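Section 4: Weighing out dry noodles on the Uvero scale

I've used the little Uvero for a good while now, mostly in the galley kitchen at Clallatthorpe, and noodles are the thing people write to me about most. Flour is easy, rice is easy, but a tangle of thin white noodles has ideas of its own, so I've given it a section to itself. (If you haven't done the levelling in Section 2 yet, go back and do that first.)

4.1 Getting set up

1. Clear a bit of worktop a good arm's length wide. You want the scale on the hard surface, never on a tea towel or a mat.
2. Put the scale down with the display facing you, turned slightly if your overhead light glares on it.
3. Set a plate next to it. I like a shallow one with a low rim, as the noodles slide off it into the pan nicely.
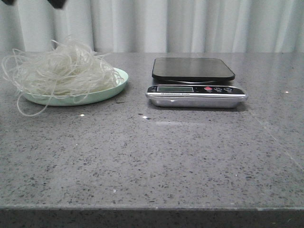

4. Switch on and wait for the zero to settle. Mine takes a moment or two when the kitchen's cold, so don't rush it.
5. Check you're in grams. The scale remembers whatever you used last, and I once made a very odd supper for the Laltow walking group thanks to ounces!

Note: the limit on this model is 1,000 g. You won't get near it with dry noodles, but you might if you put a heavy stoneware bowl on first – my big one is 700 g before anything goes in it.

4.2 Choosing your surface

Worktops matter more than you'd think, and a scale that rocks even slightly will wander up and down while you're trying to read it. Run your palm over the spot first and feel for crumbs or old drips of syrup. Take extra care on a speckled grey top with a shine to it, where a stray grain of rice or a bit of pepper can sit among the flecks and you'd never spot it. I go by touch, then give the feet a wipe as well.
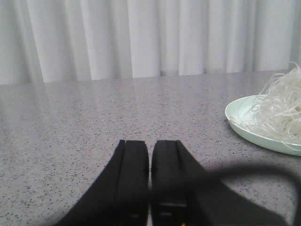
4.3 Weighing

1. Lower the noodles on in one loose heap, as near the middle as you can manage.
2. Tuck in any strands that trail down to the worktop. They're light, but they do prop the heap up a little and the figure comes out low.
3. Lift the fringe away from the display and read it. I allow about 30 g a head for soup.
4. Take off or add a pinch at a time, then move the lot to your plate.

Caution: don't press the heap down to make it fit. Dry strands snap, and the bits get in under the platform.
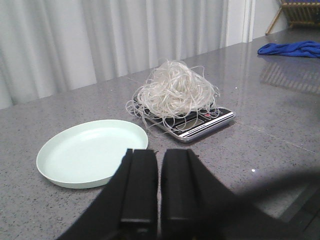

Noodles heaped on the scale, with stray strands over the edges and the plate alongside.

If the reading still jumps about after all that, change the battery before you try anything in the Mathur reset notes (Section 7).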